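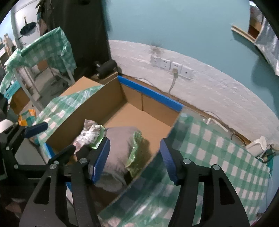 Fig. 1. Hand-held gripper at the open box, demonstration room, Monditham.

Progress report to the Delorme fund
Project: Ureo, hand-held recording of household sorting and packing
Reporting point: demonstration visit and open afternoon
Prepared by: Timothée Chauvin
Date: 6 February 2022

1. Purpose of this report

The grant agreement asks for a written account of each visit at which the work is shown to people outside the project team. This report covers the visit to the Monditham room by the fund's technical reader and two staff from Mornex, followed by an open afternoon for local residents. Spending is reported separately and is not repeated here.

2. Work shown

The task on show was the packing and unpacking of a cardboard box holding light household waste and soft goods: plastic bags, wrappers, a piece of cloth, small wrapped items. The contents were chosen from the agreed list in Annex B. Soft and crumpled items make up most of that list, and they remain the group on which the grasping software performs worst.

The operator holds the gripper and carries out the task directly. Jaw opening and tool position are recorded throughout, and the recordings are later used to train the arm at Mornex. The arm itself was not brought to Monditham. Several visitors had expected to see it, and the wording of the invitation should be changed before the next event.

The room was left in its ordinary state. The table stands against the tiled wall, with the sockets directly behind the box and a kettle at the right-hand side. The reader asked whether a plain background would give better recordings. Our position is unchanged from the first report: the trained system will have to work in ordinary rooms, and recordings made against a plain screen did poorly when tested elsewhere.

3. Order of the visit

The visit opened with a short safety talk and a check of the jaw pads. The operator then ran the packing task without comment, so that the visitors could watch it at normal working pace, and ran it again more slowly with an explanation of each grasp. Both Mornex staff then tried the tool. The remaining time was given to questions on storage and labelling.

During the open afternoon the same task was offered to anyone who wished to try it. Take-up was good. Most people had the feel of the jaws after a few attempts, although those with small hands found the grip too wide. A narrower handle has been drawn and will be costed.

4. Two-gripper work

Part of the task was carried out with a gripper in each hand. This was added to the plan at the request of Mornex, whose interest is in items that have to be steadied by one hand while the other works.

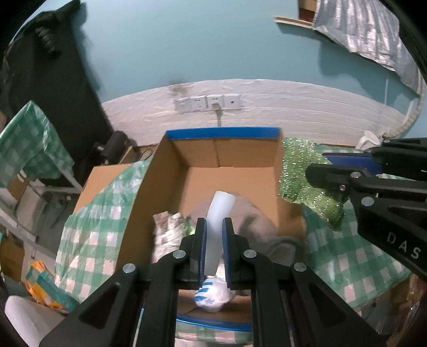 Fig. 2. Two-gripper work at the same box, with a pale rod-shaped item held between the jaws of the nearer tool.

Long, slightly curved items are useful test pieces. If they are taken too near one end they turn in the jaws, and the pads then have to hold against the twist as well as the weight. The blue pads now fitted are softer than the first set and mark less easily - they also wear faster, and a replacement interval has still to be fixed.

Timing between the two tools is the main technical matter outstanding. Each keeps its own clock, and the two drift apart over a long session. The present method is to close both sets of jaws together at the start and line up the records on that point. It is adequate for short runs. A shared timing signal is planned for April.

5. Position against targets

Target for the period: 2000 accepted recordings.
Accepted to date: 2035.
Of which two-gripper recordings: 900.

The overall target has been met. The two-gripper share is lower than we would like, for the reason given in section 4: a run in which the records cannot be lined up is rejected whole. Recordings made by visitors during the open afternoon are not included in any of these figures.

6. Points raised by the fund's reader

a) Annex B should state the size of each item as well as its type. Agreed.
b) Checked and patterned plastic should be listed apart from plain plastic, as the pattern may affect tracking. Agreed, and the labels will be revised.
c) The reader asked for a written procedure for cleaning the pads between sessions. A draft exists and will be sent with the next report.

7. Requests

We ask the fund to approve the purchase of a second set of spare pads from the existing equipment line, and to confirm whether the narrower handle may be charged to the same line. No change to the total is sought.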